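Drilon G2 Garment Handling Cell
Two-arm cell for hanging, dressing and removing clothing on a rail

Home > Equipment > Textile handling > Drilon G2
Part no. 3592-G2. Page revised 25/07/2018

The G2 is supplied by Lerncombe as a complete cell: two arms, parallel grippers, controller, padded table and rail mount. Before first use, the buyer must complete a written risk assessment covering the whole cell, including the garments, hangers and forms that will be handled in it. A risk assessment for the arms alone is not accepted at sign-off.

Grip force is set per fabric class in the controller. Slick synthetics, ribbed knits and trimmed edges each need their own entry. Grip at the shoulder seam or trim where possible, and keep the second gripper low and clear of the rail when it has no task. 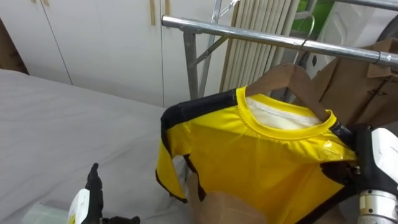 Can an operator straighten a garment by hand while the cell is in automatic mode?
Operators must stop the cell and wait for the amber lamp before reaching past the table edge. Hand adjustment is allowed only in hold mode, with the enabling switch released.

Limits and settings
Table height: 900 mm
Maximum rail length: 1,000 mm
Stored fabric classes: 16
Gripper pads: black, replaceable in pairs

Inspection
Check pads for wear at the start of each shift. Test both stop buttons weekly and enter the result in the cell log. Logs made with Vudeo software may be kept in electronic form if entries cannot be edited after saving.

Revision note
The June revision of the Masanja handling guide is now the default reference for speed limits near the rail. Cells delivered with the earlier guide need a settings update, supplied on request. Quote the part number and controller serial number.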